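Do Smoky Plastic Organizers Organize Anything?

September 2021
Posted by the editor, Second Shelf Down

I have been suspicious of desk organizers for as long as I've been writing about stuff. You buy a box to put your small things in, and then you own your small things plus a box. The shops in Stelton have a whole aisle of them now, and the labels all promise the same calm and the same clear desk.

So when a reader wrote in to say that tinted plastic storage had changed her life, I rolled my eyes and then went and looked at some. My rule is simple. If a thing is going to live on a table, it has to earn the patch of table it covers.

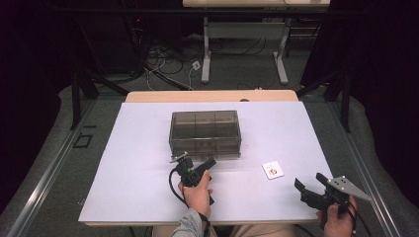 Tinted plastic is supposed to be the compromise between clear and solid. Clear boxes show every bent paper clip you own, and solid ones hide things so well that you buy a second roll of tape. I was ready to call the smoky gray stuff a gimmick, but against a white work surface it does let you make out the divider inside while taking some of the glare off the mess. I'll give it that much. The small white card with the tan and brown circle printed on it is the kind of thing I'd want to file in there, and it is also the kind of thing that slides under a pile and stays there until you move house. Would a divider save it? Only if you remember which side you picked.

My other complaint is about dividers in general. Somebody at a factory decides how big your categories are. My last divided tray came from a Stodach sale, and it had one slot that was perfect for pens and another that was perfect for nothing. I kept a single rubber band in it for a year out of spite.

Then there are drawers. People who like drawers really like drawers, and I get a certain kind of letter every time I say a bad word about them. The argument goes that an open box is an invitation to dump things, while a drawer makes you stop and think. I don't buy it. A drawer makes me shove things in faster and close it. I had a Grgić set in my old apartment in Ulthorpe, 30 bucks, and when I emptied it on moving day I found takeout menus, a key to nothing, and three batteries that may or may not have been dead. All of it very well organized, I suppose.

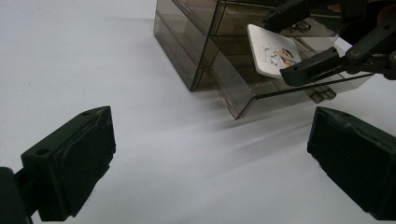 Smoky plastic drawers, the lower one partway out.

What I will say for see-through sides is that you can't lie to yourself for long. The junk shows. With my old solid drawers I could go months without facing the batteries. I'd also take small pulls over the cutout kind, which collect crumbs.

Am I converted? No. I'm still using a cereal bowl for paper clips and it has never once jammed. If you already have a system and it fits in a bowl, keep the bowl. If you're set on buying plastic, measure the things you want to put away before you go anywhere near the store, and leave the matching set on the shelf until the first one is full.

Next week I'm going through the kitchen junk drawer, and I expect to be rude about it.

Recent posts
Label Makers: Who Are They For?
I Tried Folding Shirts the Other Way
The Hook Behind the Door Is Holding Too Much
Shoe Racks and Other Fairy Tales
Why I Gave Up on Cable Boxes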